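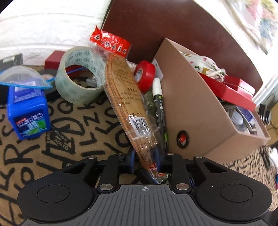
Cheetham Building: Storage and Supply Room Inspection
Occupier: Comotia
Inspected by: Gareth Fairclough
Accompanied by: Amancay Lucero
Month: March

1. Exit route from room to stairwell
Satisfactory. Width clear throughout. Door opens fully and closes on its own.

2. Fire door, corridor side
Action required. The lower hinge is worn and the door drags on the threshold. The door is rated for 60 minutes and must be repaired by an approved joiner. Temporary planing is not permitted.

3. Extinguishers
Satisfactory. Service labels in date. The bracket by the sink is to be lowered at the next service visit.

4. Shelving
Satisfactory with comment. Load notices are in place on all bays except bay 5, where the notice has faded. Items over 20 kg shall be kept on the bottom shelf.

5. Electrical
Action required. An extension lead was in use behind the tall cupboard. Mr Petkov has been asked to arrange a fixed socket. The lead is to be withdrawn in the meantime.

6. Lighting
Satisfactory. Emergency fitting held for the full test.

7. Ladders and steps
Not inspected. The steps were on loan to the Dultville office. To be checked on return.

8. First aid box
Satisfactory with comment. Eyewash: 2 bottles held, one close to expiry. Reorder.

Items 2 and 5 are to be reported closed in writing to Keith Whitlock before the next inspection. Copy to Lionel Langlois.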